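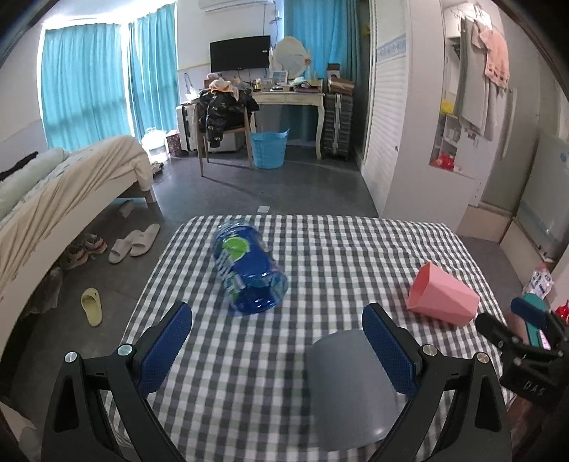 My room, January edition

15 January 2021

I've been promising a room update since October, so I finally sat down and made this little gallery. It's one room doing about four jobs (sleeping, working, getting ready, storing laundry), and I rearrange it constantly. I'm on layout number six, I think!

First up, the curtains. I went back and forth between beige and turquoise for ages and I'm so happy I went bright – with daylight behind them the whole place glows. The checked fabric came from Purves and I got a bit carried away with it. Gingham goes with everything, I will not be taking questions.

The white vanity with the curvy legs is my favorite thing I own. It was 225 at Dikura and it took 2 of us to get it up the stairs. The round mirror lives on it, along with far too many little bottles. 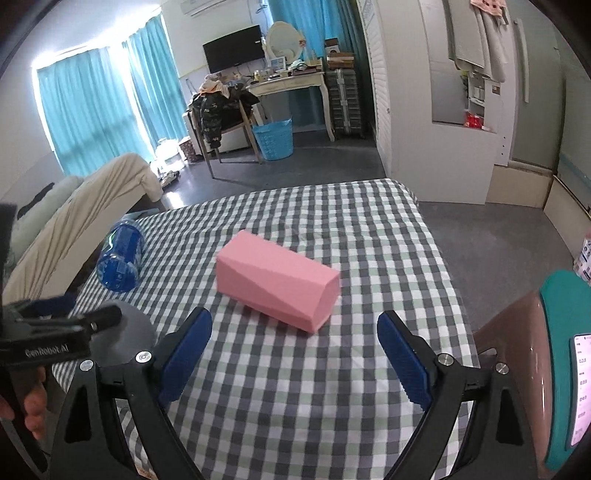

I did look at a bigger vanity from Valtico, but it was 600 and I'd have lost the floor by the window. No thanks. The pink foam block and the water bottle have no proper home yet, so they drift from one surface to the next. I'm eyeing a shelf from Dotow for things like that – if anyone has one, tell me if it wobbles.

Next gallery will be the closet, once I'm brave enough to open it.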